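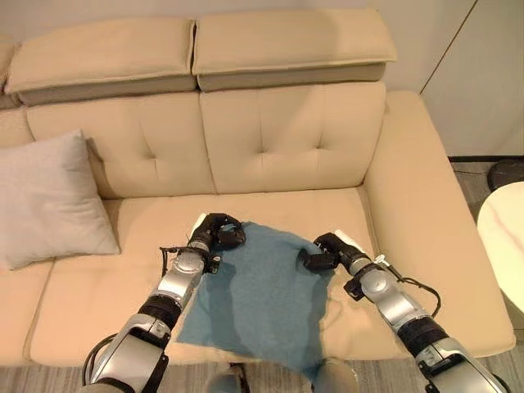
# Re: Soft-object reset results, sofa task

I've read the write-up twice now and I'm still not persuaded by the headline. Quoting the part I want to argue with:

> The McIver policy was trained on 2,000 teleoperated episodes and tested on the sofa with cloths and pillows. Compared with the Drovus baseline it finished 9 more trials in the matched set. We put the gain down to the wrist views, which let the policy see contact that the head view misses. We think this is ready to move to the Brendar flat without retraining.
>
> Jeanie Lamont

Nine more trials sounds healthy until you ask how "finished" was scored. As far as I can find, the person at the keyboard decided. The same person knew which policy was running. I'm not accusing anyone of cheating, but I have scored cloth trials myself and I know how generous I get late in the afternoon when the thing has nearly got a corner down. Please could we have the clips re-scored by someone who can't tell the two policies apart?

My second worry is the claim about the wrist views. The comparison changes three things at once: the cameras, the training set and the length of the action chunk. Any of them might give you nine trials. The Damari runs last January showed a gain of much the same size from chunk length alone, with no wrist input at all, and they aren't mentioned in the write-up.

I also went and looked at what the wrist stream contains. A lot of it is hardware. The housing takes up most of the upper half, a finger fills much of the lower right, and the background is soft. If the network is reading contact from that, fine, but I'd like to see it shown. Mask the wrist input at test time and leave everything else alone. If the score drops, I'll believe it.
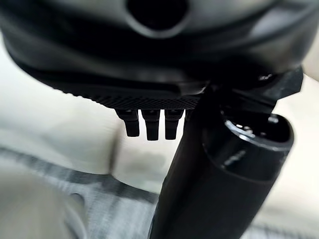

Does a better score on this sofa tell us the policy will work in another room?

It tells us very little until the furniture, the fabrics and the lighting have been changed one at a time and the trials run again.

I'd put that at the front of the discussion section, and I'd take out the sentence about the Brendar flat altogether. The sofa is pale and smooth and the blue cloth stands out against it about as clearly as anything could. The grey pillow is a harder case, I admit, but it is still a plain colour on a plain seat. Put a patterned throw on a patterned cover and I suspect the grasp point goes wandering.

There is also the matter of what was left out. Trials where the operator stopped the robot were dropped from both arms of the study as "not policy failures". I don't accept that. If a person had to reach for the stop, the policy was part of the reason. Put them back in as failures, or at least print both tables side by side. My guess is that the gap shrinks – I could be wrong, and I'd be happy to be.

To be fair to Jeanie, the two-handed grasps are the best bit of the work. Getting both hands to close on soft fabric without one dragging it away from the other is difficult, and the old baseline was poor at it. If the paper were only about that, with a modest number and a proper count of the failures, I would sign it off.

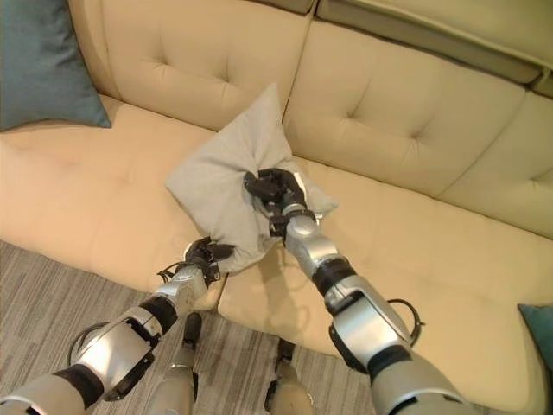

*Two-handed pillow grasp, sofa task.*

What I'd want before this goes any further:

1. Blind re-scoring of every clip, including the stopped ones.
2. A run with wrist input masked, same weights, same start positions.
3. Drovus retrained on the same data with the same chunk length. Without it the baseline is just an older system.
4. At least one other seat cover.

Items 1 and 2 need no new training, so I don't see why they can't be done first. Item 3 will take the cluster for a while and I know it's booked. I can give up my slot if that helps.

One small thing about the text: the abstract says "reliably" and the results table doesn't. Please drop the word until the re-scoring is in.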